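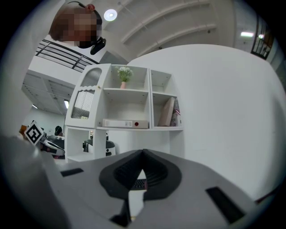

Calloway wants us to believe its "up to 26 percent off" winter sale is a sale. I've kept a list of their prices since March, so let's look.

The Viren desk lamp was $16 in March. In November it went to $22. Now it's "marked down" to $18, with a big red sticker. Some bargain.

Same story with the wool blanket. Two price bumps in the fall, then a discount that lands a dollar above where it started.

Adeel Tanoli replied that shipping costs went up. Maybe so. Then say prices went up. Don't call it a sale.

I wrote to customer service and got a case number and a coupon. The coupon doesn't work on sale items. Guess what's on sale. Everything.

My list has 478 items on it and I'm still typing up the rest. Aqeel Khattak is checking my math, and he likes that store, so he won't go easy on me.

If you bought anything there in March and still have the receipt, send me the item and the price. Cover up your card number, please.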